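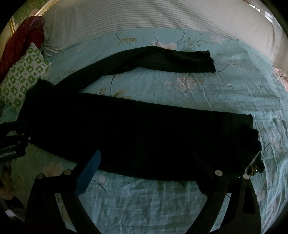 Is it worth giving up a morning to be taught how to fold a jumper?
Only if your drawers are bad enough to bother you, and mine had been bothering me since I moved.

Kostlow run their open mornings in June, in a building that used to be a carpet shop. Entry was free, the coffee was not. The talk was given by Henrik Hamann, who has a good voice and a firm belief that most people have never really looked at their clothes. I look at mine every day, usually on the chair.

The method is this. Lay the thing out on a bed, pull the sleeves clear of the body, smooth it, fold the sides in, then fold up from the hem. It is what my aunt did without charging anyone. Hamann says a bed beats a table as you get more room, and I'll grant him that, though a soft mattress swallows every crease you try to press in.

He was weaker on dark clothes. A black top with long sleeves, laid on a pale flowered sheet, has a perfectly clear outline and almost nothing inside it. Try finding a side seam in that. When I asked, I was told to "go by feel". He also had little to say about hems that pucker, and a wavy hem won't give you a straight edge however long you pat it. Loose threads he would snip on sight, and I wouldn't, having once undone half a cuff that way.

Chutima Luangrath, who took the second half, was far better. She folded fast, didn't talk much and let people get it wrong. Her advice on sleeves was to bend them once and leave them alone.

There is a Zovano folding board on sale at the door, and a course of 2 evenings that I didn't sign up for. Two weeks on, my jumpers are still folded. The T-shirts are back on the chair.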